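Itport Service Desk
Ticket: Humidity readings drop to zero overnight, Catcombe ground floor
Status: Closed
Priority: Normal
Raised by: Busisiwe Adams
Assigned to: Vesela Nikolovski
Equipment: Plaston room sensors, Dimitriou humidity controller, wall-mounted dehumidifier

Reported fault

The graph for the ground floor shows relative humidity falling to zero shortly after 01:00 and staying there until the first person arrives. The temperature line from the same sensor carries on as normal. During the day both lines look sensible. The dehumidifier does not run while the reading is at zero, so the room is damp by morning and the unit then runs flat out until lunch. A hand-held meter on the window sill read 68 per cent at 07:40, when the controller was still showing zero.

It has happened every night since the July service visit. We have not changed any settings at our end. – B. Adams

First response

Thank you for the report. Zero is not a real value for an indoor room, so the controller is either receiving a bad number or filling in a missing one. Please send:

1. The controller log for one full night, exported as text.
2. The software version from the About page of the controller.
3. A note of anything on a timer in the same part of the building, including lights and heating.
4. A photo of the sensor label, with the cover off.

Please leave the sensor powered when taking the cover off. A restart clears the fault counter. – V. Nikolovski

Customer reply

Log and label photo attached. Version is 2. The heating goes off at 18:00. The corridor lights are on a movement switch. The cleaners finish at 20:30. Nothing I know of is set for one in the morning.

Log review

The sensor sends one message every minute. Temperature and humidity travel in the same message but are checked separately by the controller. From the exported log:

00:58 temp ok, RH 66, supply ok
00:59 temp ok, RH 66, supply ok
01:00 nightly backup start
01:04 nightly backup end
01:05 temp ok, RH 0, flag 700
01:06 temp ok, RH 0, flag 700
06:52 supply dip, sensor restart
06:53 temp ok, RH 0, flag 200
06:56 temp ok, RH 69, supply ok

Flag 200 is the normal warm-up flag and lasts three minutes after a restart. Flag 700 means the humidity value was rejected for being outside the permitted range. The value received is not kept in the log, only the zero that replaces it.

The supply dip at 06:52 matches the first arrival. The corridor lights and the sensor are on the same circuit, and switching on the lights is enough to restart the sensor. That explains the recovery. It does not explain the fault.

Checks carried out on site

Room set-point is 50 per cent. The reference meter was left to settle in the room for 165 minutes before any comparison was made, with the door shut.

Check 1. Sensor wiring. Screw terminals tight, no corrosion, cable screen connected at the controller end only, as it should be. No fault found.

Check 2. Sensor reading. Reference meter 61, Plaston sensor 62. Within tolerance. No fault found.

Check 3. Swap. Exchanged the ground floor sensor with the one from the upstairs store. Ran the backup by hand. The ground floor channel went to zero with flag 700 when the backup ended. The upstairs channel did not. The fault stays with the channel and the sensor is cleared.

Check 4. Stray moisture or direct airflow. Outlet louvre on the dehumidifier points along the window wall and away from the sensor. No staining on the ceiling or below the sill. Wooden board – grain runs across it, light grey walls on both sides.

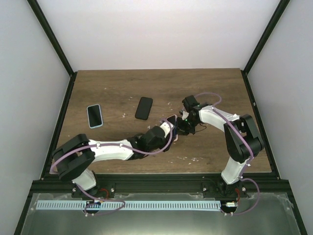 Check 5. Controller settings before and after backup. Exported the channel settings at 14:10, ran the backup, exported them again at 14:16 and compared the two files. One line differs. The upper humidity limit for the ground floor channel reads 100 in the first file and 10 in the second.

Cause

The backup routine writes the settings out and reads them back in to confirm the copy. On this version the limit field is read back as two characters when the channel name is longer than the space allowed for it. The ground floor channel was renamed during the July visit, from "Ground" to "Ground floor east side". The final character of the limit is lost, every real reading is then above the maximum, and the controller replaces it with zero.

The upstairs channel has a short name and is not affected. Restarting the sensor makes the controller reload the channel from its stored defaults, where the limit is still correct.

Fix applied

1. Channel renamed to "Ground E".
2. Upper limit set back to 100 and saved.
3. Backup run by hand twice, settings compared after each run. No difference.
4. Controller told to hold the last good reading for ten minutes before switching the dehumidifier off. This was set to zero minutes before.

Still open

The lighting circuit should not be able to restart the sensor. A separate supply is recommended but is outside this ticket. Busisiwe Adams to raise it with the electrician. The naming fault has been passed to Dimitriou with both settings files. Please keep channel names to eight characters until an update is available.

Customer update

Three nights of readings now, all between 49 and 56 per cent, no zeros. The dehumidifier came on twice during the second night and stopped by itself. The sensor still restarts when the corridor lights come on, with the short gap you described. Electrician is booked. Happy for this to be closed. – B. Adams

Closing note

Ticket closed with the customer's agreement. Settings files kept with the ticket. If flag 700 comes back, reopen this ticket and attach a new log before restarting anything. – V. Nikolovski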